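Cómo llevar un registro escrito después de una separación

Última revisión: 10/08/2024

El registro descrito en esta página sirve para ordenar lo que se piensa y se siente tras el final de una relación de pareja. Puede usarse solo o como material de apoyo para las sesiones de terapia. No sustituye a un tratamiento y no está indicado en situaciones de violencia en curso, en las que un cuaderno localizado por la otra persona puede aumentar el riesgo.

Material

Un cuaderno de hojas fijas, tamaño cuartilla, y un bolígrafo. Se desaconsejan las aplicaciones de notas sincronizadas si todavía se comparte una cuenta, una tableta o un plan familiar con la expareja. Quien prefiera escribir a ordenador debe usar un documento local con contraseña.

Paso 1. Fijar el horario

Dos sesiones por semana, siempre a la misma hora y nunca en la última hora antes de dormir. Cada sesión dura unos 25 minutos. Se pone una alarma y se deja de escribir cuando suena, aunque la frase esté a medias; se termina en la sesión siguiente.

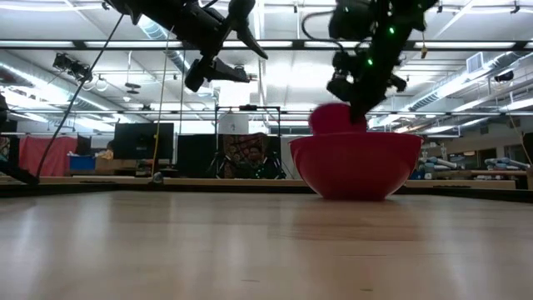 El lugar también conviene que sea fijo. Una mesa es preferible a la cama o al sofá. El teléfono se deja en otra habitación, con la alarma a un volumen que se oiga desde la mesa.

Paso 2. Dividir la página

Se traza una línea vertical a un tercio del margen izquierdo. La columna estrecha se reserva para los hechos: qué pasó, dónde, quién dijo qué. La ancha recoge la reacción propia. Ejemplo:

Hechos: "Canceló la cena en Itville una hora antes."
Reacción: "Me sentí ridícula. Pedí perdón yo."

Si una frase de la columna izquierda contiene un adjetivo sobre la otra persona ("egoísta", "fría"), se pasa a la derecha. La separación cuesta las primeras semanas - es normal que la columna de hechos quede casi vacía.

Paso 3. Limitar la extensión

El máximo es de 500 palabras por sesión. Las entradas largas tienden a repetir la misma discusión con variaciones mínimas. Una de las entradas que usamos como referencia al preparar esta guía tenía 2.579 palabras y narraba cuatro veces la misma llamada. Reducida al límite, conservaba todos los datos y resultaba legible para un tercero.

Paso 4. Puntuar la intensidad

Al cerrar la sesión se anota una cifra de 0 a 10 que indique el malestar en ese momento. Se escribe en la esquina inferior derecha, sin comentario. No se consultan las cifras anteriores hasta completar el mes.

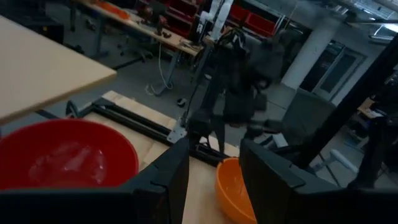 Una subida aislada después de un aniversario, una mudanza o un trámite legal no requiere ningún cambio. Si la cifra se mantiene en 8 o más durante cuatro sesiones consecutivas, se suspende el registro y se consulta con un profesional.

Paso 5. Relectura mensual

Se relee solo la columna de hechos, con un lápiz de otro color. Se subrayan las situaciones que aparecen más de una vez. Un registro empezado en junio, por ejemplo, se relee por primera vez en julio. De la lista subrayada se elige un único punto para llevar a terapia, resumido en una frase.

Errores frecuentes

Escribir cartas dirigidas a la expareja dentro del registro. Es otro ejercicio y necesita hojas aparte.

Enseñar el cuaderno a amistades comunes.

Recuperar las sesiones perdidas. Una sesión perdida se deja en blanco, con la fecha.

Cuándo terminarlo

El registro se cierra cuando dos relecturas seguidas no aportan situaciones nuevas. El cuaderno puede guardarse o destruirse. Si hay un procedimiento judicial abierto, debe consultarse antes con el abogado - también en el caso de las hojas sueltas.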